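Congress has not declared a war in more than 80 years, and it has stopped pretending that this bothers anyone. Presidents send ships, planes and advisers wherever they like, and the members who are supposed to decide these things find out from the news like the rest of us. I think they prefer it that way.

The power to go to war was given to the legislature for a plain reason. The men who wrote the Constitution had lived under a king, and they knew what kings did with armies. They wanted the decision made slowly, in public, by people who would have to go home and explain their votes. 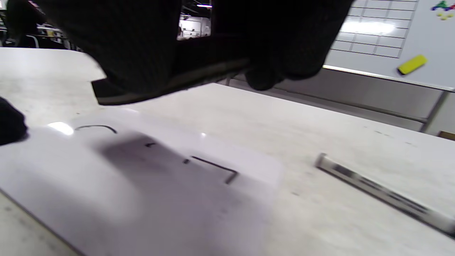
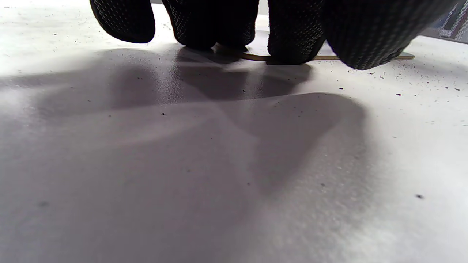
What we have now is a system of permission slips. An authorization is passed in a moment of anger, aimed at one enemy in one place, and then it is stretched to cover other enemies in other places. Lawyers in the executive branch write memos explaining why the old words fit the new war. Many of the people who voted for those words have since retired, and some of the soldiers sent under them were not born when the vote was taken.

I taught civics for 18 years in Clondotdale, and each August I planned a lesson on the separation of powers. The textbook gave war powers 20 lines. The students understood it right away. A girl in the second row once asked who punishes the president if he starts a war without asking. I told her Congress could cut off the money or remove him. She asked when it had last removed one for that. I had to tell her it never had.

Defenders of the present arrangement say the world moves too fast for debate. In a true emergency that is correct, and no serious person has ever argued that a president must wait for a roll call while the country is under attack. But most of our interventions are nothing like that. They are discussed on television for weeks beforehand. There is time to move ships across an ocean. There is surely time to hold a vote.

The War Powers Resolution of 1973 was meant to fix this. It has not. Presidents of both parties send their reports, deny that the law binds them, and carry on. Some have argued that bombing a country is not "hostilities" so long as our own troops are not being shot at. I doubt the people underneath would agree.

Humaira Kazmi made the best proposal I have heard, in a talk at the Plistow library. Every authorization should expire after two years, Kazmi argued, with no renewal except by recorded vote. If the war is still worth fighting, let members put their names to it again. If they won't, bring the troops home and stop paying for it.

I would go one step further and close the bases that make these wars so easy to start – but I would settle for the vote.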